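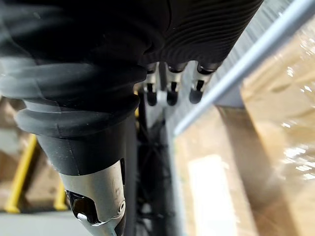
Workshop News: The Womondale Hand Build Keeps Growing

If you've been by the Womondale shared workshop since June, you know the two-armed machine has taken over every conversation in the place, and I'm one of the worst offenders. I came in to fix a bike rack and now I spend my evenings tuning fingers. What a project!

The job we set ourselves sounds small. Pick up a curved black plastic shell, put it down somewhere else, leave it the way up you wanted it. A person does that while thinking about dinner. Getting a hand with several fingers to do it means deciding which finger closes first, how hard, and what the wrist does in the meantime. The first version of our grip program (Dougal Crichton named it Tondeo, and he won't say why) closed everything at the same speed, and the shells shot out sideways like wet soap.

So we slowed it way down. The thumb side now sets itself first and waits, and the other fingers come in after it with much less force than we'd have guessed.

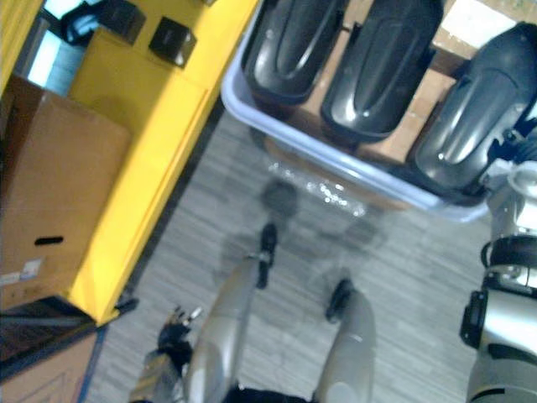
The shells are a great test part, by the way. They're glossy and rounded at one end, so there's hardly a flat spot to grab, and the good places to hold one change depending on which way it's turned. We did 400 picks with them over the summer and wrote every one down in the green binder by the sink. Please don't use the green binder for phone messages. The last batch of 71 with the new closing order went so much better than the early ones that Ohemaa Osei made us run it again before she'd let me write this!

The arms have been their own adventure. Cable routing ate up a whole week. Anything that loops past the elbow needs more slack than looks right on the bench, and we now tie things down at the forearm and leave the wrist free. If you're building at home, do that part early, with the power off, and move each joint by hand through its full range before you tighten a single tie.

The other big lesson was fingertips. Bare metal is hopeless on shiny plastic. Soft black tips hold beautifully, though they pick up dust, and a quick wipe between runs made more difference than an entire evening of changing numbers in the software.
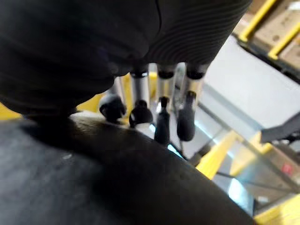
Do you have to know how to code to help out?
Not at all. Sorting parts, checking fasteners and keeping the log are all real work here, and you can learn the Tondeo menus in an evening if you get curious.

Next up is placing. Picking has had all our attention, and setting a shell down gently is a different skill, with the fingers opening in just the right order so the part doesn't tip as they leave. Dougal wants to try it with both arms taking turns. I want to try one arm for a good long while first. We'll probably end up doing Dougal's version, and I'll probably enjoy it.

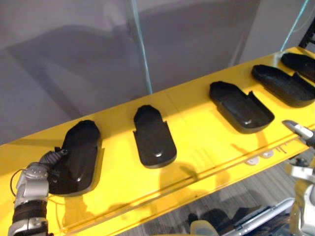

Ohemaa wrote back after reading a draft of this to say that placing ought to start at half speed, with someone's hand near the stop button for every run, and that the log needs a column for how far each part slid after release. Done and done, the column's in there.

Build nights are 2 evenings a week, and the sign-up sheet is on the door. Closed shoes, please, and tie back long hair.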